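Sac de trajet Verine 30 L – Skuvham

Réf. interne : Verine 30, coloris ardoise ou sable
Dispo sous 6 jours ouvrés, stock limité sur le sable

Pour qui ? Ceux qui enchaînent train, bureau, entretien l'après-midi, re-train. On l'a dessiné pour les périodes de recherche d'emploi et les gros mois au cabinet, quand on part avec une veste propre et qu'on rentre à 21 h passées.

Contenance 30 litres. Deux compartiments. Devant : ordi jusqu'à 16 pouces, dossier A4 à plat, chargeur. Derrière : vêtements et chaussures, ouverture complète comme une valise. Les deux ne communiquent pas, donc pas de semelle contre le CV.

Poids à vide 1,2 kg. Dimensions 48 x 31 x 20 cm. Passe sous un siège de TER, pas toujours dans un casier de salle de sport (mesurez avant).

Ce qui change par rapport à la version de décembre
– fermeture principale plus large, l'ancienne coinçait dans les angles
– poignée latérale cousue et non plus rivetée
– porte-badge déplacé sur la bretelle gauche
– housse à costume fournie, avant elle était en option

La housse : pliage en trois, cintre non fourni. Une veste tient sans trop marquer sur une journée. Pour deux vestes prenez plutôt le Lakus, plus profond. Lin : ça froissera, rien à faire.

Pochette chaussures amovible, lavable à 30°. Jusqu'à 45 en pointure homme. Les bottines non, ou alors une seule et c'est idiot. Ballerines, mocassins, chaussons de bureau ok.

Matière : nylon enduit, doublure polyester recyclé. Déperlant, pas étanche. Sous une vraie averse mettez la cape de pluie (poche du fond, attachée par un cordon, ne l'arrachez pas en tirant).

Avis reçus

« Trois semaines d'entretiens avec, dont deux le même jour dans deux villes. Veste portable à l'arrivée. La poche ordi est un peu serrée les premier jours. » – Harriet Doucet

« Bien pour le bureau. Trop grand pour moi le reste du temps, je l'ai laissé à mon frère et repris un petit. » – Tài Đàm

« Le porte-badge à gauche, je suis gaucher, dommage. Sinon solide. » – Tavion Kapoor

Pour les gauchers : bretelles inversables sur demande, à préciser dans le champ commentaire au moment de la commande. Pas de supplément, compter un délai un peu plus long.

Commandes entreprise
Cabinets, écoles, services RH : tarif dégressif à partir de 6 pièces, marquage possible sur le rabat (une couleur, pas de dégradé svp). Le cabinet Thibodeaux en a pris 45 pour ses nouveaux arrivants, livrés en deux fois. Contact : Janaína Miranda pour les devis, Akash Bhardwaj pour le marquage et les fichiers. Envoyez le logo en vectoriel, pas une capture d'écran.

Entretien
Éponge humide, savon doux. Pas de machine sauf la pochette. Séchage ouvert, loin du radiateur. Fermeture qui accroche – un peu de paraffine sur les dents et ça repart.

Retours 30 jours, non utilisé, étiquette en place. Garantie deux ans sur coutures et fermetures, hors usure du fond. Gardez la facture, on la demande toujours.

Fiche mise a jour en septembre 2023.
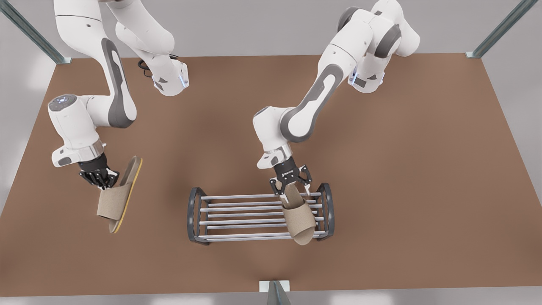 Chaussons beiges à bout ouvert et petit range-chaussures bas en métal. Image de synthèse.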